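Plena House — Bedroom Safety and Upkeep Checklist
Upper floor, window bedroom
Walked through on a Friday in March, starting mid-morning
Checked by: Hinata Ueda
Read over by: Da-eun Maeng

Marks used: OK / Watch / Fix. Comments go under each line, and please do write as much as you like, it helps whoever has the clipboard next time (usually me, and I forget everything).

1. Floor and walkway

1.1 Clear path from door to bed — OK
Lovely and clear. The slippers have moved to the hallway shelf, and you can get to the bed in the dark without stubbing anything.

1.2 Rug edges flat — Watch
The corner nearest the door has started to curl again. I pressed it down and put the heavy dictionary on it for an hour, which helped a little. If it is still lifting next time we should buy the gripper tape from Grimska and be done with it.

1.3 Door opens fully and latches — OK
Still squeaks. I have grown fond of the squeak, but Da-eun has not, so a drop of oil is on the list.

2. Bed and summer mat

2.1 Bed frame steady, no wobble — OK
I leaned on all the corners with my full weight and it did not budge. The bolts were tightened over the winter and have held.

2.2 Tile mat lies flat, no raised edges — OK
The mat came out early this year with the warm spell, and I am so glad it did. Run your open palm over it slowly, along the rows and then across, and you will feel a lifted tile long before you see one.

2.3 Tiles whole, no splinters or sharp corners — Watch
Two tiles near the foot end have rough corners. I sanded them lightly and they no longer catch on a sock, but these mats do snag thin cotton, so check again before anyone sleeps on it in short sleeves.

2.4 Cords between tiles sound — OK
A little fuzzy in one spot, nothing frayed through. Please don't fold the mat against the curve of the rows when putting it away — roll it.

2.5 Sheets tucked, nothing trailing on the floor — OK
Tucked in again after the walk-through.

3. Clothes and folding

3.1 Folding done on a clean, flat surface — OK
The bed is still the best place in the house for it. The mat is firm enough that a shirt lies flat and you can get the hems straight, which I never managed on the soft quilt.

3.2 Folded clothes stacked low and stable — OK
Keep the darker things together if you can, and leave the pile short enough that it doesn't lean.

3.3 Clothes away from the window when rain is due — Watch
The pile tends to end up on the window side because that is where there is room. Fine on a bright day. On a wet one, move it before you open anything.

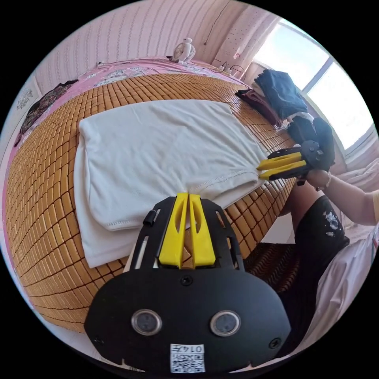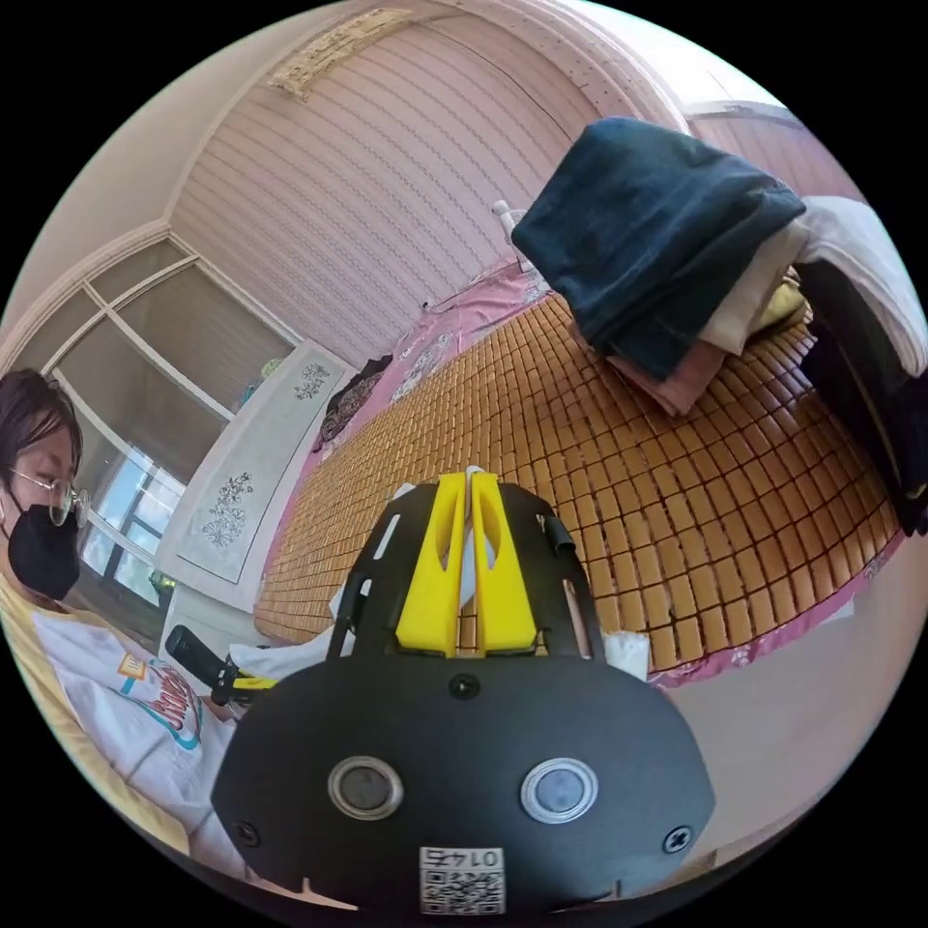

Items 2 and 3: the tile mat on the bed, with folding under way in the first photo.

4. Window and curtain

4.1 Window closes and locks — OK
Closes with a good firm push. The lock could use a wipe, there is dust in the track.

4.2 Curtain hangs clear of the bed and of anything electric — OK
The hem had come down at one end and I put in a few stitches while I was there.

4.3 Glass free of cracks — OK
I looked from both sides in good light. It does want washing, though that belongs on a different list.

5. Fan and electrical

5.1 Fan stands level and can't be knocked onto the pillow — Watch
The little white desk fan is at the back by the wall, at the head of the bed, and I do like it there for the air. Please give it a gentle nudge each time you make the bed to be sure it is sitting square on its foot.

5.2 Fan guard tight, blades free of dust — Fix
I left it unplugged and tagged. The guard needs to come off and have a proper wash in the sink before the hot weather, and it must be completely dry before it goes back on.

5.3 Cord undamaged, not run under the mat or sheet — OK
No nicks or warm spots. The power strip is the Matsuda one with the switch, and it stays by the back right corner of the bed where it can breathe.

5.4 Smoke alarm tested — OK
Very loud. Apologies to downstairs.

6. To do before the next walk-through

Wash the fan guard — Hinata
Oil the door hinge — Da-eun
Recheck the two sanded tiles — Hinata
Price up rug tape — whoever is passing Grimska first

Note from Da-eun: read and agreed, apart from the squeak. I would add a line next time for the closet rail, which bowed a bit under the winter coats. I'll bring the level.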